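Subject: Re: [cell-upkeep] Right arm sags after warm restart

On Saturday, Olga Urquijo wrote:

> Ours has started doing it too. Home the pair, run the sort for an hour, stop,
> restart warm, and the right arm comes back low. Left is fine. I've re-homed it
> until I'm sick of the noise. Before I pull the shoulder apart, has anyone
> found something less drastic? Also, what are people doing about cable strain
> at the wrist? The Grula clips keep letting go.
>
> Olga

Olga,

Leave the shoulder alone. I pulled ours in March and learned a great deal about shoulders, none of which helped.

Check the mounting plate first. We had four bolts at what the Fabbri sheet calls "firm," a unit I can't find on my wrench. One had backed out far enough to turn with my fingers. The arm homes against the rail, the rail is where it always was, and the plate tips a hair under load. So the controller is perfectly happy and the gripper is 6 mm low. Ours had 4,000 cycles on it when I looked, and I'd bet it had been loose for most of them.

What I do now:

1. Power down, arm parked and supported. It will drop on your knuckles otherwise.
2. Back off all four plate bolts, clean the threads, blue threadlocker.
3. Tighten crosswise, then run the Droner homing routine twice. The first pass lies.
4. Check the Z offset in the config. Ours had 295 in it from the previous owner. It should be 103 for the short gripper.

If step 4 turns out to be your whole problem, please don't tell me. 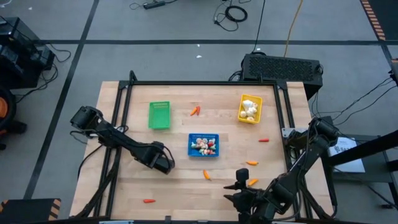 Cable strain I've mostly given up solving with clips. The Grula ones are fine on anything that doesn't move. I leave a proper slack loop at the wrist and tie back further up, and you can see the one hanging over the end of the left arm. The heavier run goes down beside the left rails. On the right I let the cables curve down the side of the table, so check that yours aren't pulling when that arm reaches low for a pepper. A tight cable looks a lot like a sagging arm if you only watch the gripper.

For the touch-off I use bare wood -- a basket floor gives a little and you'll chase that all afternoon. Three spots: near, middle, far. If the error grows with reach it's the plate. If it's the same everywhere it's the offset.

Pisov still sells the plate bolts singly, by the way, at a price that suggests they're carved to order. Any hardware store has them.

> has anyone found something less drastic?

A hex key. Let us know.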